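## Looking after your Okwood top

This is the fun bit! A timber top made of narrow strips changes character over the years, and a few minutes of care each week keeps it looking fantastic. Knots, streaks and the odd strip in a different colour are natural, so enjoy them.

### Everyday cleaning

1. Clear the top and brush off any crumbs, always working along the strips.
2. Wring out a soft cloth in warm water with a drop of dish soap, then wipe with the grain.
3. Dry straight away with a clean tea towel.

For sticky fingerprints or raw meat drips, a disinfecting wipe is fine on a sealed top. Wait out the contact time on the label, then go over the spot with a damp cloth and dry it. 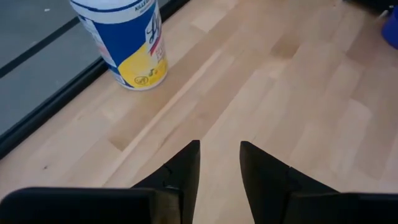
Try any new cleaner on the underside first, especially if your top has the Vela oil finish (oil is gorgeous, but a bit fussier than lacquer). Leave the test patch overnight and check the colour in daylight.

> **Caution:** Never mix cleaning products, and keep bleach and scouring pads off the timber.

### Re-oiling (Vela finish only)

Plan on doing this every 6 months. October is a lovely time for it, with the windows open!

1. Sand lightly with the grain and wipe away all the dust.
2. Rub in a thin coat of oil with a lint-free cloth.
3. Wait 20 minutes, then buff off whatever hasn't soaked in.
4. Leave overnight before putting anything back.

> **Note:** Oily rags can catch fire by themselves. Lay them flat outdoors to dry before binning them.

Spare oil is part no. 522; the lacquer touch-up pen is 545.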